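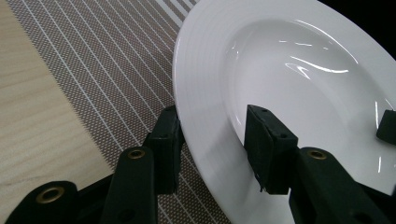
Evening, back room at Skirnholm

First full day of table-laying with the hand-held grippers. I want the notes down before I lose the order of things.

The staff here have been asked to record their own work with the grippers, so that the arm due in the Ferness dining room later in the year can be trained on it. I write the procedures, and until this week I had written them without having done the job. Today I did a full shift on it with Volkan Karaca, who has laid tables in this building longer than I have been employed anywhere.

Plates first. The grip we settled on is across the rim: one pad outside, over the mat, and the other inside the well. My draft had said to take the plate by its outer edge at both sides. Volkan read that, looked at the span of the fingers and put the sheet face down on the trolley. The gripper does not open wide enough for a dinner plate, and I should have measured it. The draft has been corrected.

Across the rim works, with conditions. The rim slopes, so the pads do not meet it square, and if the hand comes in too upright the inner pad rides up the slope as it closes. Coming in low is better. It is also harder on the wrist, and by the middle of the afternoon mine was stiff enough that I swapped hands, which spoiled the next run because the approach came from the wrong side. Note for the procedure: change hands between runs, never during one.

The woven mats are a nuisance. They slide on the pale tables if the plate is pushed at all sideways before it lifts. By hand you correct this without thinking, with the little finger or the heel of the palm. With the gripper there is nothing to correct with. You set the plate down, see that the mat has drifted, and have to decide whether the run is good. I had assumed this would be my decision. In practice the person holding the gripper has to make it on the spot, so the rule needs to be written for them. Provisional wording: if the stripes on the mat no longer run true with those on the next mat, reject.

Count for the day, since counting is what I am here for: 37 runs recorded, 31 kept. Of the rejects, some were mat drift and the rest were mine, from fumbling the trigger. All of Volkan's were kept apart from one, where he stopped halfway to answer the kitchen phone.

Now the part that does not go in the procedure.

The briefing from Zaidi, who supply the system, says that the arm will take over the laying and that the staff will be "released to guest-facing tasks". I have copied out that phrase into three documents this year. Volkan asked me at the tea break what the tasks were. I said greeting, seating, taking orders. He said that Skirnholm already has people doing those things, and that the laying hour before service is when the four of them who do it agree who takes which section, who is covering for whom, and which table has the wobble. None of that is in the task list. I had the laying down as a single line with a duration against it.

I have no answer to this yet. I have added a line to the task analysis reading "section allocation -- currently takes place during laying, no other slot", and I shall send it up to Kekport with the rest. I expect it to come back with a query about how many minutes it takes. I do not know. It does not take any minutes at present; it is done while hands are busy with something else.

A second point, smaller. Recording is slower than working. A table for eight that Volkan would lay without looking takes several times as long when each plate is a separate run with a start and a finish. The rota has not been changed to allow for it. Today the difference was made up by the others laying the far end of the room by hand while we went on with the near end, and they were decent about it, but it cannot be the arrangement for a month. I have asked for 7 extra staff hours a week while recording continues. If that is refused I shall ask for the run target to be cut to match.

There is also the matter of pay. The grippers record how a particular person does a particular thing. Volkan turns each plate slightly as he sets it down so that any mark in the glaze goes away from the guest. He did this with the gripper as well, with a roll of the wrist that I could not copy. If the arm learns it, it will have learnt it from him. He did not raise this. One of the others did, while stacking side plates, and asked whether there was a rate for it. There is the ordinary hourly rate. I said I would ask, and I have put it in writing so that I do.

Practical items for tomorrow:

Wipe the pads before the start and again at the break. Any grease on them will end up in the well of the plate.

Put a folded cloth under the mat at the corner table and see whether it stops the drift. If it does, try it on the rest, though I suspect the housekeeper will object to the lump.

Start at 7 instead of half past, so that the room is free for longer before the breakfast people come through.

Leave bowls until the plates are settled. Volkan thinks bowls will be easier. I think they will be worse, and we have left it there.

Wrist still sore. I have strapped it and shall do the morning runs left-handed -- all of them, from the same side.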